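Search this site Search
Home Timetable Handouts Reading Contact
Sunday, December 20, 2020
Birutė Lapiņa

Work and Machines, handout for session 6
Automation in care work and laundries: who does what afterwards

Read before the January session. Bring the Plerkov sheet as well, we run out of copies every time.

Recap. Last time – warehouses, fixed routes, same box all day. Easy to measure, so easy to argue over. This week is harder. Soft things, small rooms, tasks that change every few minutes.

Case A, Plerkov laundry
Hospital linen mostly. 296 staff before the folding line went in. No redundancies in year one, and the firm says so in every leaflet. But look at the rota. 40 people moved from folding to feeding the line. Feeding means standing in one spot and clipping corners. Folding used to be done in pairs, with talk. Several of the older women told me the talk was the part they missed. Pay the same, grade the same, job title the same. So on paper no change at all.

Questions for the group. Is that a change in the work or only in the mood of it? Should a union bargain over it? How would you even write it down in an agreement?

Case B, Kaewsai day nursery
Different story. Here the plan is tidying up: putting away toys, folding blankets, clearing cups and wipes after snack time. Staff gave it 35 minutes at the end of each shift, unpaid in practise. Management wanted it gone. Staff were split. Some wanted the time back, some said tidying is when they notice things – who hasn't eaten, whose blanket is damp.

Keep that point. Noticing is not in the job description and so gets costed at zero. Compare the night porters in session 3.

Skill and who teaches it
Older idea: the engineer writes the steps. Newer idea: the worker does the task holding the tool and the machine learns from that. So the worker becomes a teacher, on top of the normal job or instead of it. Flornevix pays a supplement for this. Plisance doesn't, it calls it training and logs it as normal hours. See the contract extracts, pages 4 and 5.

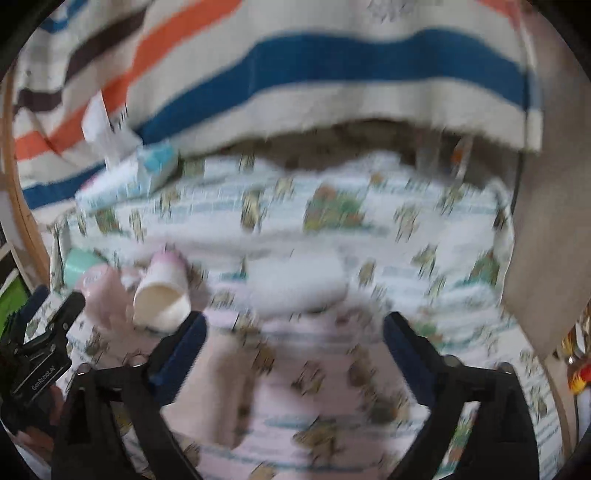

Knowledge that never gets written down is the main problem for any pay scheme here. Ask a care worker how to clear a blanket and she will say "just pick it up". Then watch what has to be decided. A paper cup on its side, other cups close by it, a printed blanket with a folded white pad lying on it, a packet up near the hanging towel. Which first? Cups out before the cloth moves, or they roll. Is the pad rubbish or does it stay? Two black jaws have to be steered to each thing, and the person steering is making those choices teh whole time. Under the Plisance terms none of it counts as skilled.

Essay, choose one
1. Should workers be paid for teaching a machine their own job? Use Case B.
2. "No jobs were lost." Is this enough? Use Case A.

Counts for 40 of 95 marks, rest is the seminar log. Hand in on paper. Late ones to my pigeonhole, not under the door.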